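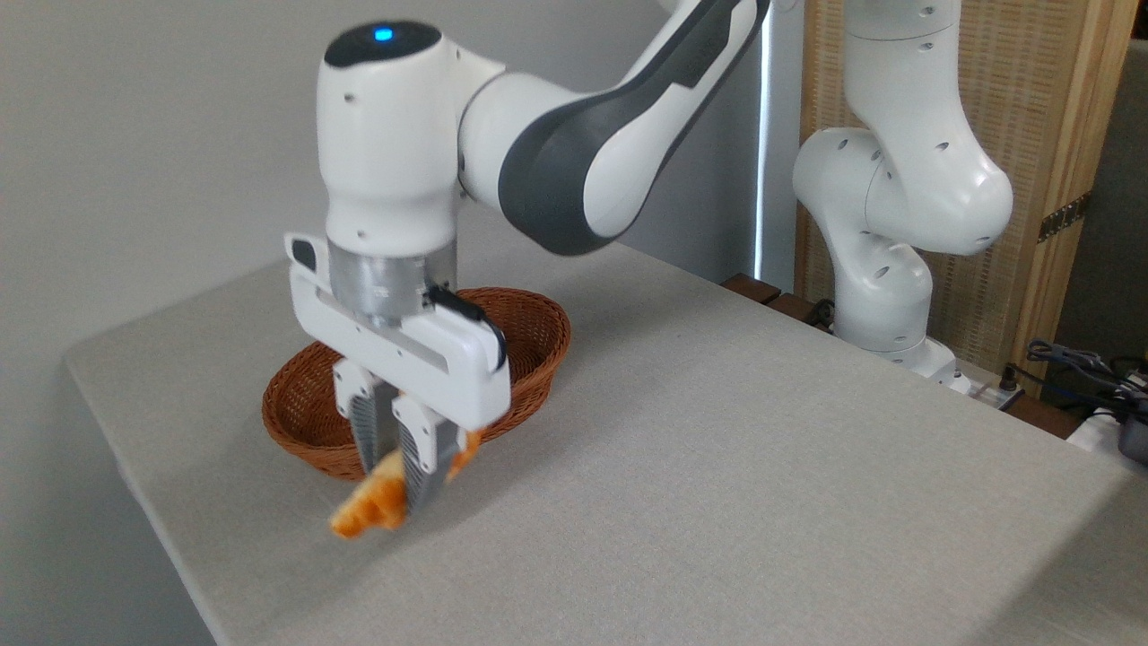

OK, long overdue update on the two-arm bench build, going to put it all in one thread so I stop answering the same five replies. 🧵

---

Short version for new people: I rent a corner in the Grollmont shared workshop and I'm teaching a pair of arms to set a breakfast table. Pick stuff up, put it in a basket, eventually pass things from one arm to the other. I started in June thinking it'd be a summer project. It is October 1, 2026. So.

---

This week is croissant week. I picked croissants as the hard case because they're curved, they're lumpy, and every one sits differently on the table. A block of wood is the same block every time, and I'd already done blocks to death.

---

The grip that works best for me so far is right across the middle, with the points sticking out on either side of the fingers. I tried going for one end and the whole thing swings like a hammock. Middle grip, low lift, short trip to the basket. Boring and good.

---

Several of you asked about the fingertips. They're gray ridged pads on white fingers. I like the ridges for this because I can keep the squeeze pretty gentle. My first try had smooth tips and I had to crank the force up to get anything off the table, and you can guess what that does to pastry layers. I swept up a lot of flakes.

---

Numbers, for the people who only come here for numbers: last full session was 50 tries. 12 misses. 3 of those were the same dumb mistake, where the fingers closed too high and just sort of petted the top of it.

---

Fix for the petting problem was dropping the approach height by a hair and slowing down the last bit. I also stopped coming in perfectly square to the basket. A little bit of an angle on the hand gives the fingers more room next to the rim.

---

About the basket! I started with a plastic tub and it slid every single time a finger brushed it. The woven one is oval and shallow, so I don't have to reach deep into anything, and on the felty gray surface it mostly stays put. The weave does confuse my detection code though - all that crisscross looks like croissant to it, apparently. Still working on that.

---

The table covering was the best cheap change I made all summer. The bare top was shiny and threw reflections all over my camera view. Light gray, fine texture, no glare. If you're setting up a bench at home, do this before you touch a single line of code. I did it in month two and wanted to cry.

---

Second arm, at the back by the power strip: it's powered down for most of this. Handoffs are next. I have a plan and the plan is one page long and half of it is question marks.

---

Cable confession. The back right corner of the table is a nest. I bought a pack of 16 clips from Jallholm and they're still in the bag. I keep telling myself I'll route everything once the layout is final, and the layout has been final for weeks now.

---

Somebody asked what software. The motion side is a little planner called Federov that another member at the shop wrote, and I bolted my own grasp picker onto it. The picker is named Softić and it's held together with if statements. I will share it when I'm less embarrassed by the folder structure.

---

Somebody else asked whether I reuse the same croissant. For a session, yeah, until it starts shedding. Then it gets retired and I grab a fresh one. They do get tougher as they go stale, so a day-old one is easier to grab than a new one. I try to note the age in my log now, which I wish I'd been doing from the start.

---

And no, I don't eat the test ones. The bakery bag has a separate section for me. 🥐

---

Next up: two croissants on the table at once, then one touching the other, which I'm a bit scared of. After that maybe a bagel as a treat. A bagel has a hole! You could go through the hole! I have so many thoughts about the hole.

---

If you've done soft-ish food with a two-finger gripper, please tell me how you decide when to stop squeezing. I'm using a fixed width right now and it's fine for the medium ones and bad for the skinny ones. Replies are open, I'll be at the bench most of the evening.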